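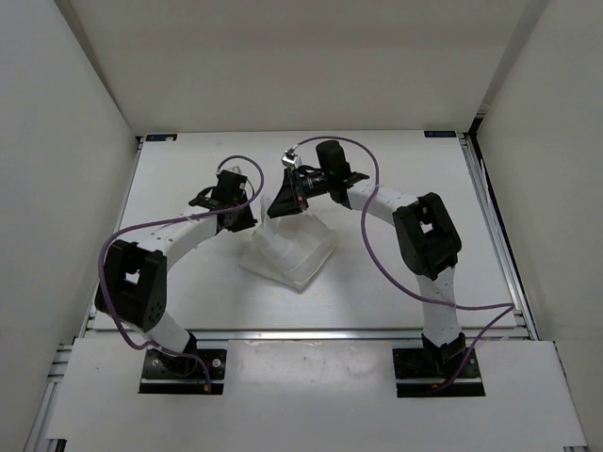 Mesa blanca, paredes blancas y una pieza de plástico translúcido en el centro.

Foro > Hogar > Pintura y reformas > Blanco sobre blanco, ¿sí o no?

valeriano_p
Buenas a todos. Llevo tres semanas dándole vueltas al cuartito del fondo (el que era trastero) y quiero pintarlo entero de blanco: paredes, techo y el tablero de la mesa. Mi mujer dice que va a parecer una consulta de dentista. Ya tengo comprado un bote de Brestell mate, el blanco roto, y me sobra otro de Godberg satinado de cuando hicimos la cocina. ¿Los mezclo o ni se me ocurra? La ventana da al norte, por si sirve.

MuthoniO
¡Ni se te ocurra mezclarlos! Mate con satinado te queda a parches, lo digo por experiencia. Yo pinté el estudio todo de blanco en agosto y estoy encantada, entra una luz preciosa hasta en los días feos. Eso sí, orientado al norte yo me iría a un blanco cálido, que el puro ahí se pone azulón y da un frío que no veas.

lyimo_upendo
Pues yo voto con tu mujer, lo siento. Tuve un despacho así y a los dos meses no lo aguantaba: cada roce, cada huella, todo se ve. Y los ojos cansadísimos por la tarde. Acabé pintando una pared de verde salvia y santas pascuas.

MuthoniO
Pero lo de los ojos sería la lámpara, ¿no? Con una bombilla fría apuntando a un tablero blanco te deslumbras seguro. Yo puse luz indirecta y cero problemas.

lyimo_upendo
La lámpara la cambié dos veces, Muthoni :) A mí me cansa y punto, cada uno tiene sus ojos.

Mwanaisha_M
Meto cuchara con lo del tablero: la pintura de pared en una mesa no aguanta nada, te apoyas y se marca. Esmalte al agua, dos manos finas, lijando entre una y otra con grano 270. Y paciencia — yo puse el monitor encima a los dos días y ahí sigue el cerco de la base. Las paredes, mate sin dudarlo, que disimula los bultos.

valeriano_p
Anotado lo del esmalte. El tablero me costó 300 y no quiero cargármelo. ¿Y las esquinas? Las mías están bastante torcidas, la pared izquierda se va hacia dentro que da gusto.

obura_u
De blanco se notan menos las esquinas torcidas, la sombra queda suave y el ojo no encuentra la línea. Si pintas cada pared de un color, ahí sí que canta. Yo tengo 11 metros cuadrados con un rincón imposible y desde que es todo blanco ni me acuerdo de él.

lyimo_upendo
En eso te doy la razón, mira. Con el verde me tocó repasar el borde con pincel tres tardes.

valeriano_p
Bueno, pues decidido a medias: paredes con el Brestell, tablero con esmalte, y la del fondo la dejo para el final a ver quién gana en casa. El Godberg se va al garaje. ¿Alguien sabe si hace falta imprimación sobre gotelé viejo?

Mwanaisha_M
Si hay manchas de humedad, sí. Si no, una primera mano diluida y listo.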